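24 October 2026

Fruit trials, kitchen end of the workshop. Me (Viola) + Meenakshi till lunch, Steinar in and out.

Carrying on from the August notes. Question is still the same one – which of the fruit keeps its skin nice after being handled a lot, and which goes dull or soft in spots. Fogh want the new bowl display to survive a full open day with people picking things up and putting them down again. Last time the answer was "none of it", so.

Set up on the round of fruit from Nillano. Delivery came short, no pears. Rinsed, dried with the old dish towels (the paper ones leave fluff, see August), left to sit 20 min before anything touched them. Meenakshi weighed the lot before I started: 1,618 g on the kitchen scale, which she doesnt trust below 5 g. Neither do I.

Checked tablecloth is back on. Wiped it twice. It's shiny and the overhead light bounces off it but it doesn't stain and the fruit doesn't skid as much as on the bare table. Steinar wants a plain one. Can live with the checks, they help when I'm trying to put a thing back in the same spot – count squares from the edge, done.

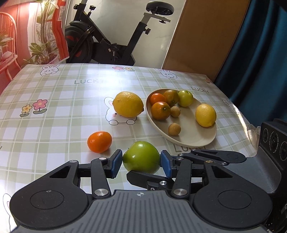 Green ones first. Skin smooth, waxy feel, no give when pressed with a thumb. Wrote the start condition for each on the sheet: stem end, opposite end, both cheeks. One had a scuff already near the stem, marked it with a dot of tape and kept it in anyway, will be usefull as a comparison.

Small orange ones next. They roll. Put them down on the long side or they're off toward the wall. Skin picks up finger marks right away but they buff out with a dry cloth. Not sure that counts as damage, ask Ásdís, she wrote the Fogh sheet and "visible mark" is all it says.

Handling rounds: 72 for the day, split over both kinds. Got through the morning ones with no splits and no leaks. A bit of dulling on two of the green ones, same place on both, low on the cheek. Could be the towel. Next time dry half of them with something else and see.

Lunch. Someone ate one of the spare orange ones. Fine, they were spares, but WRITE IT DOWN please, the afternoon weight was off and we spent ages looking under the table.

Afternoon weight otherwise ok. Didn't redo the scuffed one.

To do
– ring Nillano re pears
– Clavemier bowl: inside rim is rough, sand it before any fruit goes in
– second tablecloth, plain, for Steinar. Budget left is 230, so a cheap one
– move the label tape back to the top drawer (Bent had it)
– check the green ones again tomorrow before the heating comes on, dull spots esp.

Sheets are in the Kovent folder, the blue tab. Page 2 has my handwriting going downhill, sorry Meenakshi.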